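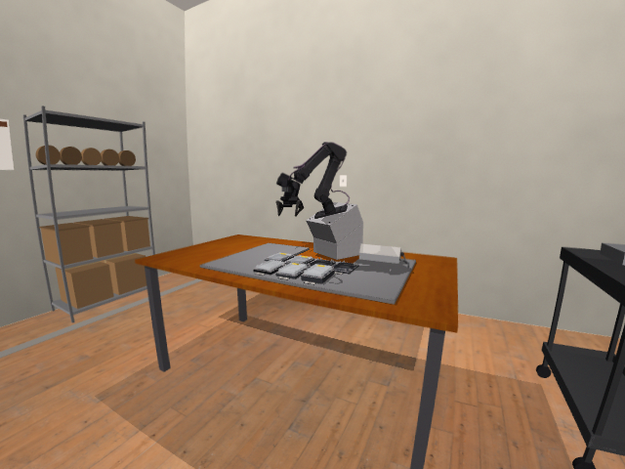
I rebuilt the simulated tray cell in January. It had been on my list since the fall, and most of what follows is what I changed and in what order, so I can find it again the next time I have to do this.

The cell is small. One arm on a pedestal, a gray mat under it, five white trays, two-finger gripper. The job we train for is moving things between trays, and the real version of it runs on a bench in the Girkville shop. The simulated one is where everything gets tried first. Over the past year the two had drifted apart, and programs that ran fine on screen were missing on the bench by enough to matter.

I started with the base. The pedestal is near the back edge of the mat, and in the old file it was placed relative to the center of the table. Every time someone edited the tabletop, the robot moved with it. Now the mat has its own origin and the pedestal, trays and everything else on it are placed from that. The table is free to be whatever size it likes.

Then I measured the real one again. Kam-wah Kuo held the other end of the tape and read numbers out to me. The distance from the pedestal to the front of the mat was 12 mm off from what the file said. I had been correcting for that in the pick offsets without knowing it, which explains a comment I found in the config that only said "do not touch." I touched it. The offsets are all back to zero and the base is where it should be.

The trays took longer. There are two in the back row and three in the front, and I had been treating them all as the same part scaled up or down. Scaling also scaled the wall thickness, so the biggest one had walls that were too fat and the fingers would clip them on the way in. I made separate models and gave each one a simple collision shape: four walls and a floor. The old collision meshes were exported straight from the drawing and had 1136 faces each. Nothing about a tray needs that. Stepping got a lot faster once they were gone.

The yellow markings stay as plain texture. They have no collision and no depth. I tried them as raised stickers once and objects got hung up on them.

After the trays I went through the arm itself:

- Joint limits copied from the Cosent controller file, and no longer typed in by hand
- Home pose changed so the elbow is high and the gripper points straight down, well clear of the trays
- Gripper opens slightly at home, not all the way
- Cable on the arm left in for looks, collision turned off

The home pose was the one I argued with myself about. A lower elbow gets to the front row sooner. But from the high pose every tray can be reached without swinging across another one, and if a program stops halfway I can send the arm home and not worry about what it drags through. I'll take the extra travel.

Friction was next. I don't have a good method for this. I picked a value for the finger pads, ran the same pick from each tray, looked at how much the part slid, and changed it. By the 13th try it was close to what we see in the shop. I wrote the number down in the config with a note on how I got it, so that whoever opens it later doesn't think it came from a datasheet.

The room I mostly left alone. The shelving with the boxes and logs, the cart, the wood floor - all of that came from the Cabello room pack and has no effect on the arm. I did switch the shelf contents to static. They had been live objects, being simulated on every step for no benefit, and on a slow machine it showed.

For a final check I ran the whole routine overnight through Fedance, which is what we use to queue jobs. 326 runs, started at 6 p.m. The failures were nearly all from one place, the far corner of the rightmost front tray, where the wrist gets close to its limit. I turned the approach angle a little for that corner and reran only those. Most of them cleared. A few still don't, and I think the tray itself needs to come in toward the robot, on the bench as well as in the file.

Still to do: move that tray, remeasure it, and put the mat origin into the bench notes so both versions use the same zero. Kam-wah wants a printed copy taped up by the controller. I also need to delete the old tray meshes from the shared folder before someone loads them by mistake.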